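# Garage Tips for an Older Car That Sits All Winter
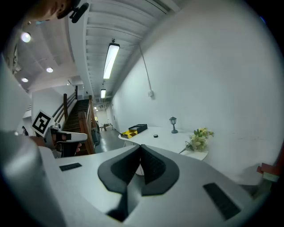 *Photo: Brevik / Skiltberg Garage Notes*

A car that runs only in the warm months needs a few jobs done before it's parked. Plan on an afternoon.

**Fuel.** Fill the tank nearly to the top, add stabilizer, and drive a few miles so the treated gas reaches the carburetor.

**Oil.** Change it before storage. I go by 3,000 miles or one season, whichever comes first. Write the mileage on masking tape and stick it inside the door jamb. Mine says 3,423 over the last 2 seasons, with one change in between.

**Battery.** Disconnect the negative cable first. Clean the posts with baking soda and water, rinse, and dry them. Use a maintainer, not an old trickle charger.

**Tires.** Add a few pounds of air, staying under the limit on the sidewall. Let it back out in March.

**Chrome.** Wash, dry, then wax. Crumpled foil dipped in water takes off light rust spots. Test a hidden spot first.

**Mice.** Put steel wool in the tailpipe and the air cleaner snorkel. Hang a tag on the steering wheel so you remember to pull it out before you start the engine.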